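21 March 2023

I stayed up far too late last night with Stalleck, and I'm paying for it today with my third mug of tea and a head full of rain noises. I'd promised myself one hour (ha!) and then the game let me into the Arboleda valley, and of course I couldn't leave it there, with the whole map going green and gold and that lovely slow piano coming in as you walk down from the pass.

I've put in 68 hours since October, mostly in little bits after supper, and I still haven't opened the gate at Fatis. It wants 180 lanterns lit and I keep wandering off to fish instead. I do so love a game that lets you dawdle.
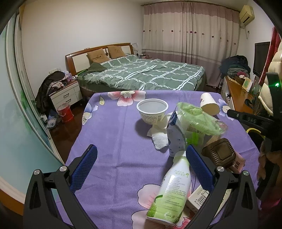 Green and white bottle, purple cloth.

Then this morning there was the Handbridge announcement, which I watched twice over breakfast. A second Stalleck, set in the year 2030 of all things, with trams and tower blocks where the old mill stood! I was cross for a good ten minutes, because what I like best is the mud and the goats, but then they showed the valley again from the same pass, with lights all down the hillside, and I went a bit wobbly. The forum had reached 406 replies by lunch and most of them were arguing over whether you'll be able to carry your old save across. I do hope so. I've grown very fond of my boat.

Anyway, early night tonight, or at least only as far as the next lantern. I think it's behind the chapel.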